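Home | News | Opinion | Projects | Contact

Filed under: Opinion, Robot Learning

Let the hand teach first

In our group at Sterell we have a discussion which comes back every few months. One side wants to teach the robot by remote control, with a joystick and a screen. The other side wants to give people a hand-held gripper and let them do the task with their own arm. I was on the first side for a long time. Since January I am on the second.

My reason is simple. In remote control the person is thinking about the robot. He waits for the arm, he corrects, he waits again. The recording is full of this waiting, and the robot learns it very faithfully. For the Penska task we collected 500 demonstrations by joystick, and I believe we taught mostly hesitation.

With the gripper in the hand, a person thinks about the object. The wrist turns a little before it arrives, as it does when we put a cup on a shelf.
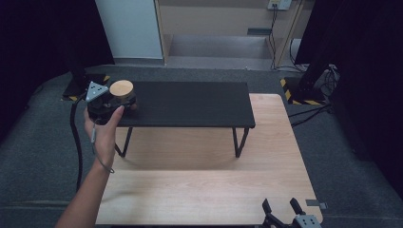

What we lose

I must be fair to my colleagues. A human arm can reach in ways which the robot arm cannot copy, and then the demonstration is beautiful and useless. Of 7 people who tried the gripper with us, 4 made such movements in the first hour. Also the cable on the forearm is tiring, and tired people become careless.

For this I would keep remote control, but for the end of the work, to repair the places where the robot fails. To begin with it seems to me a waste of patience.

The Treloar team does the opposite order and they are satisfied. I would like to see their failures too.

7 comments | Share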